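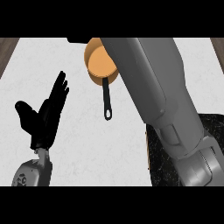

DRULONICO PICTURES SETS SEPTEMBER RELEASE FOR "THE LONG ROAD TO TANUI," THE SEQUEL FANS HAVE BEEN ASKING FOR

FOR IMMEDIATE RELEASE
22 July 2022

154 shares | 14 comments

Drulonico Pictures is delighted, and if we may say so a little bit relieved, to share that "The Long Road to Tanui," the follow-up to our family adventure "Tanui," is finished, mixed, color-corrected and ready for audiences. The movie opens in theaters this September through our friends at Fostetti Cinemas and will come home to viewers on the Ikitz streaming service later in the fall.

For those who are new to these movies (and welcome, we are so glad you're joining us), "Tanui" was the story of a stubborn ten-year-old goatherd named Pesh, her even more stubborn grandmother, and the faraway hill town of Tanui, where the two of them went to find a lost radio. It was a small movie made on a small budget, and we expected it to play for a couple of weekends and then go quietly to video. Instead, parents told other parents, teachers showed it on the last day of school, and a good many of you wrote us letters asking what happened to the grandmother after she got on that bus. We have read every one of those letters. More than one of them is taped up in our kitchen in the office.

The new movie picks up two years later. Pesh is twelve, taller, and not at all sure she wants to herd anything. The radio works again, mostly, and one night it picks up a broadcast in a voice she knows. What follows is a journey on foot, by truck, and for one very bumpy stretch by river barge, back toward the town where the first story ended. We won't spoil whose voice it is, though we have noticed some of you have already guessed it in the comments on the teaser, and we would kindly ask you to keep it to yourselves until your younger brothers and sisters have seen it.

THE SAME DIRECTOR, A BIGGER MAP

Writer and director Victor Waweru returns for the sequel, along with nearly everyone who worked on the original. That was important to him from the first phone call. When the studio asked what he would need in order to make a second movie, his list had one item on it, and it was the crew.

"I never planned on making another one," Waweru said. "I thought Pesh's story was done, and I was working on something else entirely, a mystery set in a hotel. Then my niece asked me what Pesh was doing now, and she asked it as though Pesh was a girl down the street and I might have run into her. I made something up on the spot to please her. By the time I got home I had written it on the back of a parking ticket, and the hotel mystery is still sitting in a drawer."

The script took him a year. Filming took longer than that, with a rainy season in the middle of it that washed out the road to one of the main locations and sent everybody home for a month. Waweru used the break to rewrite the barge sequence, and he says it's now the part of the movie he is fondest of.

"It was supposed to be a chase," he said. "Everyone was tired of chases, me included. So now the barge gets stuck and they have to sit there and talk to each other, and the actors were so good that I just let it run. I hope people will be patient with it. My editor was very patient with me."

All told, 154 people worked on "The Long Road to Tanui" between the first day of preparation and the last day of the sound mix, and every one of their names is in the closing credits. Please do stay for them if you can. The song that plays over the credits was recorded by the school choir from the first movie, now grown up enough that several of the sopranos have become altos and at least one has become a bass.

THE MARKET SCENE

A few words about the market scene, because we have been asked about it more than anything else since the teaser went up. Yes, the crowd is real. We put out a call for extras hoping to fill a square, and 3,000 people came, many of them in their own festival clothes and a good number carrying their own chickens. The scene runs only a few minutes on screen, but it took four days to shoot, and the stall keepers did a fair bit of honest business with the camera department in between takes.

Our costume team had prepared for a much smaller crowd and had to do some very quick thinking on the first morning. They ended up placing the folks in the made-for-the-movie costumes near the front and letting everyone else fill in behind, and when we watched the footage that evening we all agreed the people in their own clothes looked better. A few of them were moved up front the next day.

WHERE AND WHEN TO SEE IT

"The Long Road to Tanui" will have its first public showing at the Fostetti Grand, the 655-seat flagship of the Fostetti chain, on the opening weekend in September. Waweru and members of the cast will be there to introduce the movie and will stick around afterward to take questions, with the younger members of the audience getting the microphone first. The exact day and start time will be posted as soon as the schedule for the building is settled.

From that same weekend, the movie will play at 14 Fostetti locations. Each of them will offer at least one morning showing with the sound turned down a touch and the lights left partway up, for very young children and for anyone else who finds a dark, loud theater hard going. We tried this late in the run of the first movie, and the response was so kind that we wanted it in place from the start this time.

Fostetti will also bring back the original "Tanui" for one week ahead of the sequel, at matinee prices, in all of the same theaters. If you have only ever seen it on a laptop, we'd gently encourage you to make the trip. The hills look a great deal better when they are forty feet wide.

"We had families coming back to the first one three and four times," a spokesperson for Fostetti Cinemas said. "Our staff could recite the goat scene. We told Drulonico that if there was ever a second one, we wanted to open it, and we're very happy they remembered."

Viewers who prefer to watch from the couch will find both movies on Ikitz later in the fall, along with a half-hour program about the making of the sequel. That program includes the rained-out month, the rebuilding of the road, and the audition tape of the young man who plays the barge captain's son, who forgot his lines halfway through and was given the part anyway. Ikitz will announce its own date closer to the time.

FOR SCHOOLS AND LIBRARIES

The discussion guide that went along with the first movie has been updated, and a new one has been written for the sequel. Both are free, and both can be copied as many times as you like. The new guide has a map of Pesh's route, some questions for reading groups, a recipe for the flatbread her grandmother makes in the opening scene, and a page on how to build a simple radio out of household parts (with a grown-up nearby, please). Group bookings of 14 or more at any participating theater receive a reduced rate, and teachers and group leaders get in free.

A NOTE ON RATING AND RUNNING TIME

The movie has been made with ages six and up in mind. There is a thunderstorm that may be a bit much for the very small ones, and one sad scene with an old dog. We are happy to report that the dog is fine at the end, and we mention it now so that nobody has to spend the second half worrying the way our own test audience did. The final running time will be listed with the tickets.

ABOUT DRULONICO PICTURES

Drulonico Pictures makes movies for families and for people who used to be children. The company started out producing short films for public libraries and still makes one every year. "Tanui" was its first full-length feature and "The Long Road to Tanui" is its third.

Stills, the teaser, and interview requests for Victor Waweru and the cast are being handled by the Drulonico Pictures press office. Mr. Waweru is available by phone most mornings through the end of August and would like it known that he is happy to speak with student newspapers.

###

Sign up for our newsletter and get ticket news before anyone else. You can unsubscribe at any time.

This site uses cookies to give you a better experience. By continuing to browse, you agree to our use of cookies. Accept | Manage settings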